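Greifen vormachen mit dem Handgreifer – Kurzanleitung

Stand Mai, Osaze Adebisi, Projekt Istedau

Ganz schnell, weil am Wednesday-Termin wieder alle gefragt haben. Es geht ums Vormachen per Hand, ohne Arm. Fernsteuerung steht auf der Vinik-Seite.

Vorher:
Tisch frei genug machen, dass der Stick Platz hat. Kabel lose hängen lassen, nie über die Tischkante spannen. Aufnahme starten, 30 Sekunden stillhalten – sonst driftet die Pose.

Schritt 1 – Zufassen
Finger langsam schließen. Schmale Sachen mittig zwischen die Backen, nicht an der Spitze. Knickt die Packung: zu viel Kraft, nochmal.
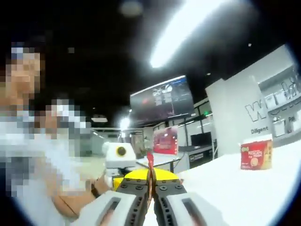 Roter Streifen zwischen den Backen, senkrecht gehalten.

Handgelenk locker. Wer ruckelt, bringt dem Modell das Ruckeln bei. Geschwindigkeit eher wie beim Tee einschenken.

Schritt 2 – Zu zweit
Ein Greifer links, einer rechts, jeder führt seinen. Vorher absprechen, wer zuerst zumacht. Beide Greifer sollen sich gegenseitig im Bild haben, sonst lässt sich die Lage zueinander schlecht rechnen.
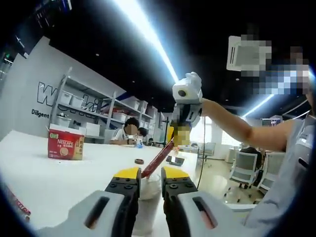
Lesezeit: 2 Min.

Bei der Übergabe: erst der zweite zu, dann der erste auf. Dazwischen kurze Pause, 800 ms reichen. Klingt pingelig, aber ohne die Pause findet das Irnside-Skript den Wechsel nicht und die ganze Episode fliegt raus. So passiert bei Nr. 2489, war eigentlich ne schöne.

Schritt 3 – Ablegen
Flach anfahren, über dem Ziel kurz stehen bleiben, dann runter. Finger erst öffnen wenn das Teil aufliegt. Startpositon jedesmal ein bischen ändern, auch den Winkel.

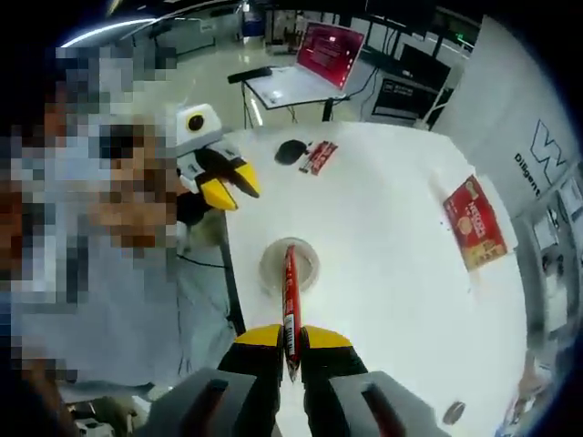
Stick-Packung im Greifer, das vordere Ende über der Klebebandrolle.

Danach:
Aufnahme stoppen, Episode benennen, Fehlversuche gleich markieren. Nach 9 Durchgängen tauschen, die Hand wird müde und man siehts in den Daten. Export wie immer über Tymoshchuk – Ordner vorher leeren!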